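Gebretsadik Surname and Family Records Project
Interim Progress Report to the Zakex Fund
Submitted by Wubit Tufa, Project Lead
April 20, 2024

Purpose of this report

This report covers the first half of the grant period, which began in October. It sets out the work completed on the origins and spread of the surname Miremow and its variant spellings, the changes made to the original work plan, and the tasks that remain.

Work completed

The project undertook to index all parish, probate and land entries for the surname held in the Skerkar district collection. At the close of this reporting period, 4000 entries had been transcribed and checked against the originals. Each entry records the spelling as written, the date, the place, the type of document and the names of any witnesses. Entries in which the surname could not be read with confidence are held in a separate list and have not been used in the findings below.

The name appears in the collection under 30 spellings. Most differ only in the final syllable and seem to reflect the habits of individual clerks. A smaller group, including Mirmoe, Myremow and Muremaugh, occurs over several generations in the same households, and we are treating these as settled family forms.

Our application proposed that the surname came from a single farm on the north side of the district. The land records do not support this as firmly as we had hoped. The farm name is first recorded two generations after the earliest bearer of the surname, and it is possible that the farm took its name from the family. A second explanation, that the name described a person living beside marshy ground, is now under review. We ask the Fund to regard the question as open until the early rentals have been read in full.

Family participation

Descendants of the Skerkar families have lent Bibles, letters and funeral cards for copying. The project copied 500 items during the period, and the originals have been returned to their owners with a signed receipt. Two family branches that had no known connection have been linked through a marriage settlement found among these papers. A day meeting for contributing families was held in the Gebretsadik reading room, with talks in the morning and document review after lunch.

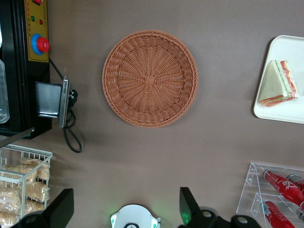

Woven basket and wrapped sandwich on the refreshment table.

Written accounts of family tradition were also collected. Several repeat the story that three brothers left the district together and settled in different counties. We have found evidence for two of the brothers only. The third may be a cousin of the same name who witnessed the father's will.

Changes to the work plan

The manor court rolls were withdrawn for conservation in the winter and have not yet been reissued. Work on the probate inventories was brought forward to fill the gap. The cost of this change was met within the existing transcription budget, and no additional funds are requested.

Work for the second half of the grant

The remaining tasks are as follows.

Read and index the early rentals.
Complete the court rolls once they are available.
Resolve the list of doubtful readings, with a second reader for each entry.
Prepare the variant spelling guide for publication.
Send draft pedigrees to contributing families for correction.

The Fund's terms require 30 days' notice of any public release. Notice for the spelling guide will be sent with the first full draft. A statement of expenditure is attached separately, and questions on either document may be addressed to the Project Lead.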